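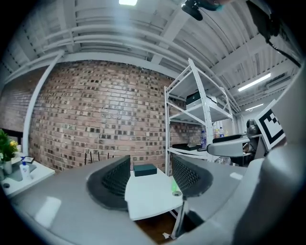
开放日的演示台，我自己前前后后布置过好几回，每次都会漏点什么，所以干脆把步骤写进手册这一章，省得大家再到群里翻聊天记录。这一章只讲手持夹爪的现场演示，机器的开箱和充电请看前面的章节。先说台面：我喜欢用白色的平台，上面只放一个小小的深青色盒子，颜色反差大，站在后排的人也看得清夹爪要去拿什么。盒子靠平台后侧放，两片黑色网格指垫从左右两边对过去，观众一眼就懂了！

第4章　访客演示的布置与操作

4.1　开场之前

1. 先把场地走一遍。Himari展厅是砖墙那种老房子，地面不一定平，平台放好以后用手按一按四个角，晃的话就换个位置，别往脚下垫纸。

2. 检查指垫。网格的小孔里容易卡灰和碎屑，用软毛刷轻轻刷掉就好，千万别拿尖东西去捅（我捅坏过一片，心疼了好久）。

3. 把方形的黑白标记卡立好，正面朝向演示区，略微斜一点没关系，只要整张卡露在外面，别被线缆或者人的袖子挡住。

4. 打开Clomum控制软件，新建一个场次，名字写“开放日”加场次编号。旧场次不要覆盖，晚上还要导出来看呢。

5. 空手开合夹爪7次，听声音。有咔哒声就停下来，照第6章的办法重新拧紧指座。

注意：喷壶、水瓶这类东西可以留在旁边的桌子或架子上，但不要和演示物放在同一个平台上。访客特别喜欢顺手挪东西，真的。

4.2　演示过程

1. 请访客站到黄线后面，每批最多21位。再多的话，后面的人只能看见前面人的后脑勺，体验很差。

2. 先用一句话介绍你要做什么，比如“我现在把这个盒子夹起来，再放回原处”。别一上来就讲参数，Kátia Bragança第一次带队时讲了一大段标定原理，孩子们都跑去看花了，哈哈。

3. 双手握住夹爪机身，慢慢靠近盒子。两片指垫要同时碰到盒子的两侧，如果一边先碰到，就退回来一点重新对正，不要硬推。

4. 夹稳以后抬到与胸口差不多的高度，停一下，让大家拍照，然后原路放回。

5. 想让访客上手的话，先换成Moser练习指垫，它软一些，夹到手也不疼。一次只让一个人握着，你的手托在机身下面，随时准备接。

小提示：放回去的时候最容易手滑，我的习惯是盒底碰到平台之后再等一拍，然后才松开。动作慢一点反而更好看，观众也跟得上。

警告：线缆要从操作者身后或者侧面走，不能横在访客脚边。中途有人踩到线，请立刻松开夹爪、停止演示，检查接头之后再继续。

4.3　常见的小状况

软件里显示“标记丢失”：多半是有人站到了标记卡前面，礼貌地请他让一让，再点“继续”。还是不行的话，看看灯光有没有在卡面上反光，把卡稍微转个角度。

盒子夹歪了：放下重来就行，不用紧张，也不用道歉。Trinity Halvorsen那场连着歪了4次，访客反而看得最起劲，后来提问的人也最多。

夹爪合不拢：关掉电源，看看指垫之间有没有夹着纸屑或线头，清理完再开机。仍然合不拢就换备用机，别在访客面前拆机器。

4.4　收场

1. 在Clomum里点“结束场次”，等进度条走完再关机。

2. 把数据导出到Ginden共享盘。单场记录超过296条时请分成两个文件，不然上传会卡住。

3. 拆下指垫，平放进收纳盒，不要叠压。

4. 标记卡用干布擦一遍，装回硬纸套里，弯了的卡直接换新的。

本章修订于16/02/2025。下一次开放日定在九月，新的场地图出来以后，我会把4.1节的站位部分再补上。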